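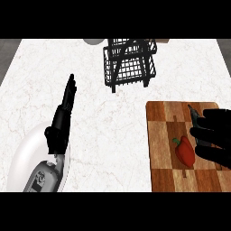 Fig. 1. Marble countertop with a black wire dish rack (computer rendering).

Home Economics 106: Materials in the House
Handout 4 - Stone surfaces and their care
Instructor: Raffaele Valentini
Revised January 27, 2026

Reading before class: course packet, chapter 3. Bring the sample tiles you were given in week 1.

1. What marble is
Marble starts out as limestone. Heat and pressure deep in the ground change it, and the calcite in it grows into larger crystals that lock together. Pure calcite marble is white. Veins come from other minerals that were in the limestone to begin with, such as clay, iron oxides or graphite. Iron tends to give pink, red and yellow tones. Graphite gives gray.

The trade uses the word "marble" loosely. Any limestone that takes a polish may be sold under that name, and some green "marbles" are serpentine. Ask the supplier what the stone is made of.

2. Hardness and acid
Calcite is 3 on the Mohs scale. A steel knife blade is above 5, so it will scratch marble. Granite contains quartz (7) and feldspar (6) and resists most kitchen tools.

Scratching and etching are different kinds of damage. Etching is a chemical change. Acid reacts with calcite and gives off carbon dioxide, leaving a dull spot:

CaCO3 + 2HCl -> CaCl2 + H2O + CO2

In a kitchen the acid is usually vinegar, lemon juice, wine or tomato. A sealer slows down stains but does not prevent etching. Students mix these up on the exam every year.

3. Finishes
Polished - shows color and veining well, and shows etch marks just as well.
Honed - matte, hides etching, but may take up oil faster.
Tumbled - worn edges and a rough face. Seldom used for counters.

4. Daily care
Wipe up spills right away. Wash with warm water and a pH-neutral soap, then dry. Do not use vinegar, bathroom cleaner or scouring powder. Metal feet can scratch, and iron or steel left standing in water can leave a rust stain, so put pads under racks and trays.

For an oil stain, use a poultice of baking soda and water. Spread it on, cover with plastic, leave for 23 hours or overnight and a day, then scrape off with a wooden spatula. Repeat if needed.

5. Lab
Work in pairs. The tiles are labeled by quarry: Claltberg, Trumberg and Kundberg. The Paredes tile is granite and serves as the control. Put one drop of each liquid on each tile, wait 16 minutes, rinse and dry. Look at the surface under a low lamp and write down any change in shine.

Lab sheets go in the box outside room 466. Keep your tiles - we use them again for the sealer test.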